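Bench arm FAQ — the questions I keep getting
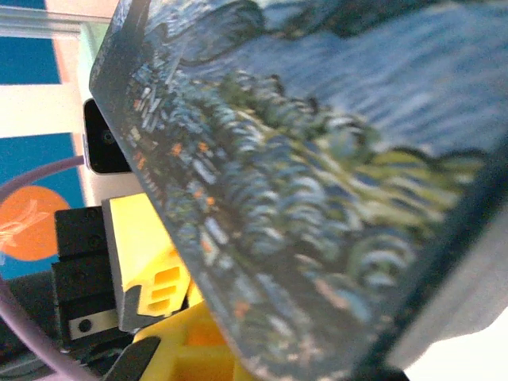 Tultley, October

What's it built from?
A mix! The yellow parts of the gripper are 3D printed, and the black mounting block is screwed together so I can get it apart again (which I do, a lot).

Why practise on cards?
They're flat, light and awful to pick up — if it copes with a card it'll cope with most things on my bench. The swirly landscape is my favourite of the lot, all blue sky and little orange dabs.

How long did it take?
About 9 months of evenings, and two grippers went in the bin along the way.

Can I have the files?
Yes, they're in the Flastside folder on the downloads page. Print the fingers slowly, please — mine went stringy when I rushed them.

Does it have a name?
Marivska. Long story.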